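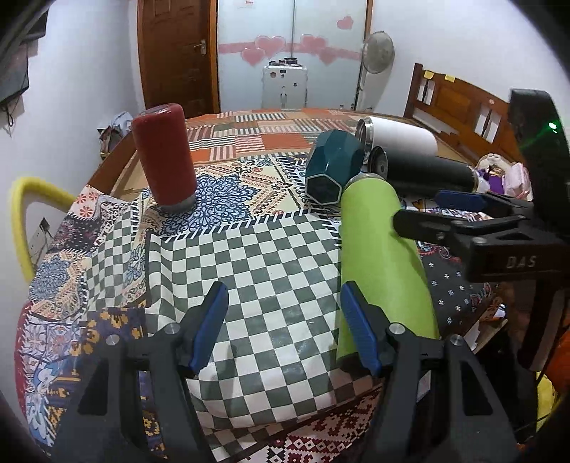

July 15, 2023

Bottle day! I've been meaning to sort out our drinkware for ages, and I finally put it all on the patchwork spread where I could see it. The red tumbler, the teal cup, the white one, the black one, and my big lime-green bottle, still my favorite by a mile. I love that green!

Assunta called while I was at it and wants the black one for her hiking trip, so that's settled. The white one goes to Kavinda. I'm keeping the teal cup for my desk (pens, maybe?). Lids tomorrow, if I can find them all.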